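Chapter 6
Selling Herbal and Wellness Products

Small shops that sell herbal teas, salves and bath salts work under labeling rules that many new owners have never read. This chapter covers what a label may claim, how batches are recorded, and how returns are handled. We follow one store, Cliltent, through its first August of trading, when it carried 34 items — most of them teas.

Key terms: batch number, net weight, structure claim, shelf life

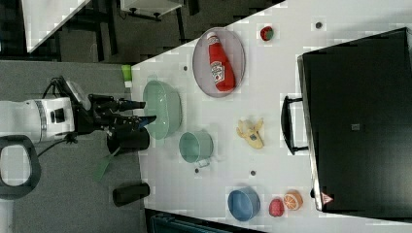 Figure 6.1 A pale green mixing bowl and a small cup on a white tabletop.

Read Section 6.1 before you start the label worksheet on page 397.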